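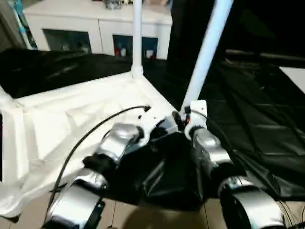
Chaimae Belhaj will not be back for the third season of Vomham. The actress, who has played harbor pilot Ines Dray since the first episode, confirmed the news in a short post on 24 Jul 2026, a few hours after the cast list for the new season went up without her name on it.

"I asked to go, and they were kind about it," Belhaj wrote. "Ines had a good run. I'll be watching from the couch like everyone else."

Fans had guessed something was up. Belhaj missed the cast photo in February and had stopped posting from the set in Listthorpe, where most of the show is filmed. She also cut her hair very short, and viewers of the show know that Ines and her braid do not part easily.

The post did not say how Ines will be written out. The season two finale left her on the ferry with the engine off and no radio, so the writers have plenty of options. Belhaj said she has filmed one more appearance, "less than a day's work," and would not say which episode it belongs to or whether Ines is alive in it.

Socorro Ñahui, who plays her sister Marta, replied under the post with a photo of the two of them asleep in their makeup chairs. She later told the fan podcast Ghoneim that she had known since the end of last season.

"We share a trailer wall, so I heard the phone call," Ñahui said. "I was sad for one evening and then I was happy for her. She's been getting up at four in the morning for a long time."

Ñahui moves up to first billing this season. She has also directed an episode, her first, and said the hardest part was telling her friends they could go home and then staying another three hours herself.

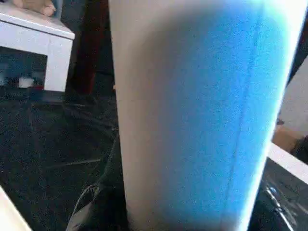 What Belhaj is doing next

Belhaj starts rehearsals this fall for Illau, a two-person stage play about a lighthouse keeper and the inspector sent to close the station. She plays the inspector. The part of the keeper has been cast, but the theater is holding the name until tickets go on sale.

The run is set for 73 performances, with no Monday-to-Friday matinees. It will be her first stage role since drama school. In the same post she said she has been taking voice lessons to prepare, and that her neighbors have been patient.

She has also been linked to a heist movie. Her agent said there is no deal and that she has not read a script.

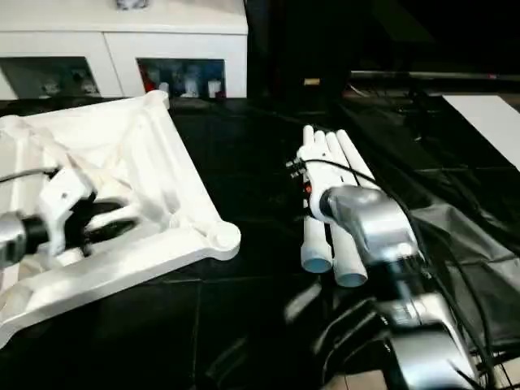 Two robot arms with white objects on a black-covered table.

How viewers are taking it

The post had more than 3,000 comments by the evening, most of them good wishes and a fair number asking for the ferry scene to be explained right away. One viewer wrote that she had named her boat after Ines and would not be renaming it. Another asked who gets the dog — Ines has an old terrier on the show, last seen at Marta's house.

Ñahui answered that one on the podcast. The dog stays with Marta and has more scenes this season than last.

Some viewers were less cheerful. The second season lost two other main characters, and a popular comment asked how many people a town that size can afford to lose. A few said they would stop watching.

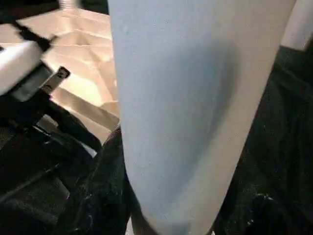

The producers seem to have expected that. Their own statement, posted the same night, thanked Belhaj for her work and said two new regulars will join in the opening episode. One is a customs officer who grew up with the sisters. The other has not been described at all, and the actor's name is missing from the cast list too.

Season three of Vomham has 10 episodes. The first two will be released together this winter, and the rest will follow weekly. A trailer is due before the end of the summer. Both earlier seasons are still available to stream, including the finale with the ferry.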